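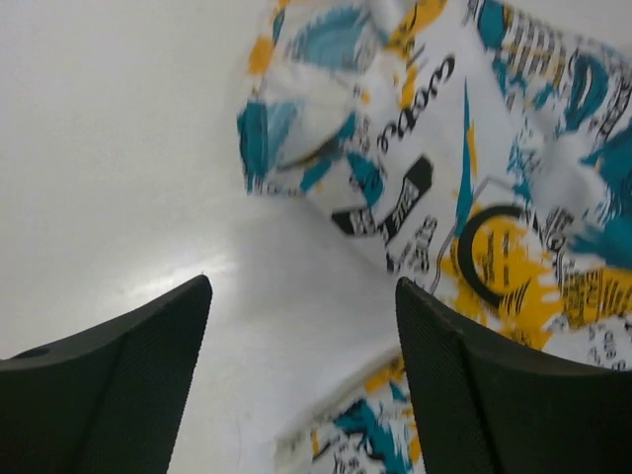

Home | Guides | Bench Cells | Fault Pages | Contact

Enda Two-Arm Bench Cell: Set-Up Guide
Section 4: When the arms fight over the fabric
Reading time: 4 minutes

Okay, so you got through homing and calibration in Section 3, you loaded the folding routine, and one arm stopped dead with fault 35. Welcome! I've seen this fault more than any other on the Enda, and I want to walk you through it slowly, because the quick fix everybody reaches for (hit reset, run again) is how I stripped a finger drive last December.

Fault 35 means the load on one gripper went over its limit while both grippers were closed. In plain words, the arms pulled against each other. Soft stuff like bags, pouches and dish towels does this a lot. It hangs slack, the controller thinks all is well, and then the slack runs out and the load jumps all at once.

CAUTION: Don't reach in while both grippers are holding fabric. Stretched cloth can bring an arm along with it when one side lets go. Press the stop button first, every time, even if the arms look frozen.

4.1 Clearing the fault

1. Press the stop button on the Fekumex control box. Wait for the fault code to quit flashing.

2. Before you touch anything, look at where each gripper has hold of the cloth. Write it down if you're like me and forget by the time you've found the manual.
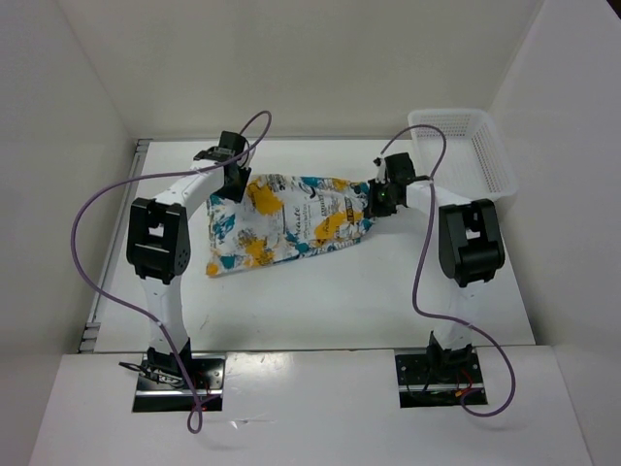 Fig. 4-1. Both arms on a printed fabric bag, with the right end pinched in the right gripper.

3. On the pendant, pick ARM, then RELAX, and choose the arm that did NOT fault. Let it ease off for 14 seconds. I know, it feels backwards, but the faulted drive is the one under strain and I like to take the pull away before I ask it to do anything.

4. Open that same gripper with JOG. Go in small taps.

5. Now relax and open the faulted one. If it won't open, skip to 4.3.

6. Back both arms away, press stop again, and lift the cloth out by hand. Check the fingertips for loose threads. A single thread in the ridges will throw off the grip reading on your next run (ask me how I know).

7. Follow each cable with your eyes from gripper to base. You want a nice lazy loop, never a tight one. If a cable is snagged around an elbow, free it now.

Note: A green light on a gripper doesn't mean it's safe to put your hand in. On the Enda, it only means the gripper has power.

4.2 Keeping it from coming back

1. Open SETTINGS, then PAIR MOVES, and turn on Share Load. It ships turned off, and I really wish it didn't!

2. Set the hold limit to 4 for thin fabric. The factory number is fine for stiff parts but way too strong for a floppy bag.

3. Run the routine at low speed with your finger near the stop button. Watch the cloth, and stop if it goes tight as a drum.

4. Save the settings under a new name so an update doesn't eat them.

4.3 If a gripper stays shut

Turn off main power and wait for the control box fan to stop. Put one hand under the arm to support it, then turn the release screw on the gripper body a little at a time until the fingers let go. Don't pry them apart with a screwdriver. If they still won't budge, leave the power off and contact Wattanapong Service with the code and your firmware number. Anything older than build 354 needs the update before Share Load will work.

Comments (3)

foselbench: Share Load fixed it for us. We'd been resetting this thing for nearly 14 days straight. Thank you!!

tapehead: Step 3 in 4.1 should be in bold. I relaxed the wrong arm and got the same code right back.

mimi_k: Does the hold limit of 4 work for denim too? Mine keeps slipping out of the left gripper.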